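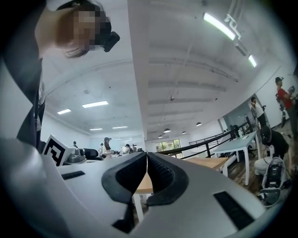
Ein Handgreifer bei der Arbeit in unserer Halle, dahinter die Arbeitsplätze und das Geländer.

Über uns

Schön, dass Sie den Weg zu uns gefunden haben! Wir sind Levach, ein Betrieb mit 14 Leuten in Stuvham, und wir bauen Handgreifer, mit denen man Robotern Handgriffe beibringt. Wer bei uns kauft, hat meistens schon einen Roboterarm im Haus und ärgert sich darüber, wie lange es dauert, bis er eine Tasse ordentlich ins Regal stellt. Unser Greifer wird von Hand geführt, man macht die Bewegung einfach vor, so oft man mag, und die Aufnahmen gehen anschließend ins Training.

Wie es angefangen hat

Gegründet wurde Levach von Khrystyna Sirko und Deolinda Baptista, die sich in einem Projekt für Sortieranlagen kennengelernt haben und dort beide denselben Kummer hatten: Das Vorführen per Joystick war mühsam, und nach einer Stunde tat einem der Daumen weh. Die ersten Finger entstanden abends am Küchentisch, aus Gummi und gedruckten Teilen, und sie waren ehrlich gesagt ziemlich hässlich. Aber sie griffen! Eine rohe Nudel, einen Schlüsselbund, sogar ein weiches Ei (das zweite jedenfalls).

Inzwischen sind wir umgezogen und haben viel Platz und einen Holzboden, an dem wir sehr hängen. Die Küche ist leider immer noch zu klein.

Was wir anbieten

Unser Hauptprodukt heißt Kovholm. Das ist ein weißer Handgreifer mit zwei schwarzen Fingern, die innen geriffelt sind. Im Koffer liegen außerdem 4 Paar Ersatzfinger, ein Ladegerät und eine gedruckte Anleitung — ja, auf Papier, weil man beim Einrichten selten eine Hand für den Bildschirm frei hat. Die passenden Finger für den Roboterarm liefern wir auf Wunsch mit, damit vorgeführte und ausgeführte Bewegung gut zueinander passen.

Dazu gibt es Semeniuk, unsere Software zum Sichten und Ordnen der Aufnahmen. Man kann misslungene Durchgänge aussortieren, Notizen anhängen und alles in den üblichen Formaten ausgeben. Die Daten bleiben auf Ihren eigenen Rechnern, darauf haben wir von Anfang an Wert gelegt.

Und wer lieber nicht selbst vorführen möchte, kann uns damit beauftragen. Sie schicken uns die Gegenstände und eine Beschreibung der Aufgabe, wir bauen den Arbeitsplatz nach und nehmen auf. Im letzten Jahr kamen so 23 Aufträge zusammen, vom Einräumen kleiner Schachteln bis zum Falten von Küchentüchern, bei dem wir alle eine Menge über Küchentücher gelernt haben.

Wie wir arbeiten

Jeder Greifer wird bei uns von Hand zusammengesetzt und danach eine ganze Weile benutzt, bevor er in den Koffer kommt. Deolinda leitet die Werkstatt und nimmt es mit dem Spiel in den Fingern sehr genau. Khrystyna kümmert sich um die Software und um die meisten Telefonate. Wenn etwas klemmt, rufen Sie bitte an, auch wenn Ihnen die Frage klein vorkommt. Reparaturen machen wir selbst, und ein Paar Finger tauschen wir oft noch am selben Tag.

354 Kovholm haben wir bisher ausgeliefert, viele davon an Hochschulen, einige an Werkstätten und kleinere Logistiker. Manche kommen zur Durchsicht zurück, mit Aufklebern und Kratzern, und das freut uns jedes Mal.

Besuchen Sie uns

Vorführungen bieten wir nach Absprache an, am liebsten vormittags ab 10 Uhr. Bringen Sie gern eigene Gegenstände mit, je widerspenstiger, desto besser. Im Januar sind wir wegen der Inventur nur eingeschränkt erreichbar, E-Mails lesen wir aber auch dann.

Kontakt
Offene Stellen
Ersatzteile bestellen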